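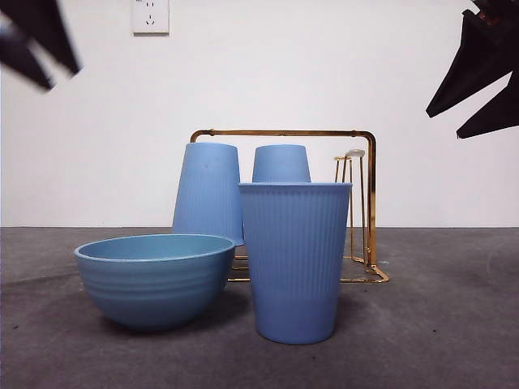
Jalinon Opens Night Tours of the Old Jafri Hotel

7/16/19 - The travel company Jalinon announced today that it will start guided night tours of the Jafri Hotel, a closed railway hotel which many people in the region believe is haunted. The first tour will take place in August.

The hotel has 22 rooms on three floors. Visitors will see 8 of them, together with the ballroom and the back stairs, where former staff reported footsteps and the voice of a woman singing.

"We do not use actors or recorded sounds," said Rukhsana Ghauri, director of tours at Jalinon. "Our guides tell the stories as the families of the workers told them to us, and then the guests can walk and listen by themselves."

The stories were collected by local historian Nusrat Satti, who read 3,108 pages of guest books and letters for this work. Her booklet is included in the ticket.

Last year 3,849 guests joined the other walking tours of Jalinon, and many of them asked for the hotel - especially in the autumn months.

Each tour takes two hours and is not suitable for children under ten. Guests should wear flat shoes, as the stairs are steep. Tickets can be booked through the partner site Plillance or at the Jalinon office on Mollico Street.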